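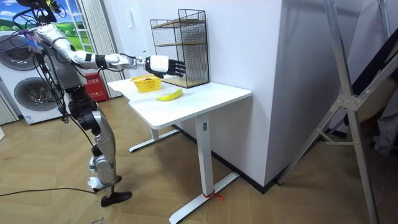
Viernes, siete de la tarde. En el club Rumenlow todavía nadie ha cenado. Falta poco para la muestra de octubre y la prueba de la fruta sigue dando guerra: banana a la cesta, cesta al estante. Parece poca cosa. Llevan 104 intentos apuntados en la libreta y una discusión abierta sobre el pulgar.

«El agarre lo tenemos. Lo que falla es soltar», dice Taras Shevchuk, que coordina al grupo desde hace 3 años. Habla rápido, sin apartar la vista del portátil.
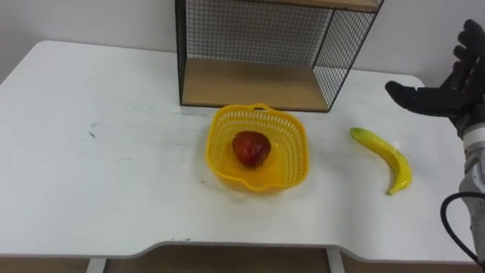
Los alumnos vienen casi todos del instituto Roten, algunos sin haber programado nunca. Se reparten por turnos: uno escribe, otro vigila los cables, otro tiene el dedo en la parada de emergencia. La espera entre orden y movimiento era de 800 milisegundos en septiembre. Ahora 700. Shevchuk quiere menos, y lo repite bastante.

Luego está la cesta. Con una mano se inclinaba, asi que cambiaron de plan —dos manos, una por cada lado— y hubo que rehacer medio código. Una semana entera. Hubo quien propuso volver a lo de antes, perdió la votación.

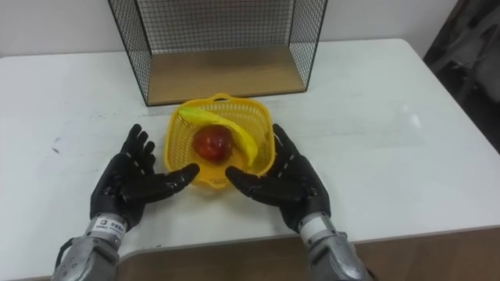 Las dos manos, a los lados de la cesta, durante la práctica del club Rumenlow.

En la muestra se medirán con el equipo de Plirberg, que el año pasado les ganó por muy poco. Alli todavia escuece. Cada grupo tendrá una sola mesa y un solo intento válido, sin repeticiones.

A las nueve Shevchuk manda recoger. Piden uno más.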